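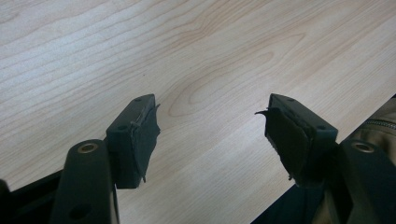
October, after ten in the evening

I am writing this at the new table. I should say "new for us", it belonged before to Judite Gouveia's mother, and I don't know how many people have eaten their soup at it. It is a pale wood, nearly cream, with light brown lines that go long and a little bit wavy. Judite says birch. Rachid says maple. I have no opinion, I only know that I like to put my hand on it.

There is one place where the lines go around and make an oval, like a small pond with rings. I found it only after supper, when I moved the lamp. Zineb says that in her grandfather's workshop they called this a cathedral, because of the pointed shape, but I see the pond. I put my cup beside it and afterwards I moved the cup, it felt not polite to stand it so near.

I want to write the day in order, otherwise I will forget it.

In the morning I measured the kitchen again. I had already measured it two times, but I did not trust my numbers because the tape from Demitar has a bent end. Between the cooker and the wall there is enough place for the table and for two chairs, if one chair goes under the window. The fridge door opens, but the person in the chair must bring in the knees. I decided this is acceptable.

Then I emptied the old table, the folding one. I did not know how much it was carrying. Letters, the radio, the basket with pegs, a bag of lentils which had a hole, and under the lentils the receipt from Vasylenko that I was looking for since summer. The lamp from there stopped working in August and I could not take it back without the paper. Now it is surely too late, but I have kept the receipt in the drawer, I don't know why.

Dindo Ambrosio came with his van a little before noon. He had said eleven. Rachid Mansour came too, with gloves, and he gave one pair to me. We drove to Istdale, and I sat in the middle and held the blanket on my knees. Judite's street is steep and Dindo had to park below, so we carried the table down fifty-two steps. I counted them on the way up, to prepare myself, and I told the number to the others, which Rachid said was a mistake. The legs come off with screws but one screw did not want to turn. So we took off three legs and carried the table with the fourth still on it, and this leg knocked Dindo on the hip at each corner. He said some words in his language and then he apologised to Judite, who does not speak it.

Judite did not want money. We had agreed 18 pounds and I had them ready in an envelope, with her name on the front. She pushed the envelope back and I pushed it forward again. In the end she took it and gave me a jar of quince paste and the six glasses that were on the shelf over the table. I think the glasses are worth more than the table. I must write her a proper card. I must also ask Zineb if one can write "I am obliged to you", or if it sounds like a bank.

She stayed at the top of the steps when we left and she did not look at the van. I thought of this on the road. It was her mother's kitchen. I had talked too much about my measurements.

At home it went easier. The stairs here are wide. Zineb Ait Brahim had come down to hold the door and she stayed to help with the legs. Rachid put them on in the wrong order, so the table stood with one corner high, and he said the floor was guilty. We changed two legs between them and then it stood well, almost. There is a folded piece of card under the one by the window. Tomorrow I will cut a piece of cork.

Afterwards the cleaning. I was afraid to use something too strong, so I took warm water and a very small spoon of the soap flakes, and I wiped along the lines and not across, as my aunt taught me. Then a dry cloth. I did it two times. I bought a tin of wax from Indatport last week, but when I read the label again it says for dark wood only, so I leave it closed. The surface has a quiet look, it does not shine much, and I think I prefer it without wax. Rachid said that without wax we will have rings from glasses before the end of the month. Then let us have them, but I put the mats out anyway.

We ate late. Lentils, naturally, because of the hole in the bag, with carrots and the end of the bread. Four persons is too many for this kitchen. Dindo ate standing with the plate on the windowsill and said he prefers it. I opened the quince paste and it is very good, dark and not too sweet. I have hidden half of it behind the flour.

Zineb asked what will happen with the folding table. I would like to keep it on the balcony for the herbs, but one hinge is rusty and I pinched my finger on it twice this year. Maybe Dindo can look. He took away the screw that would not turn in his head, I could see it, he asked about it again when he was putting on his shoes.

Things to do, before I sleep and forget:
the card for Judite
cork for the leg
give back the gloves to Rachid (they are on the radiator)
ask the man downstairs if we were too loud
find another place for the radio, I don't want it on the table

It is strange how the room sounds different. When I put down the pen it makes a lower noise than on the old one, which was thin and rang a little. I wrote in this book at the old table for almost six years, and my arm knew where the edge was. Now I lean and the edge comes later. My handwriting is worse tonight, or maybe it is only the hour.

I telephoned Mother and told her about the oval in the wood. She asked first if it was clean, and if Judite's mother had been a tidy woman. I said very tidy. I don't know this, but the underside had no dust – Rachid looked, when it was upside down – and I take it for an answer. She wants that I send her the length and the width, so that she can begin a cloth. I have not told her that I would like to leave it without a cloth. There is time, she crochets slowly.

The light in the kitchen must be off by eleven, I promised this to myself. Tomorrow breakfast by the window, on the chair with the good cushion. N.N.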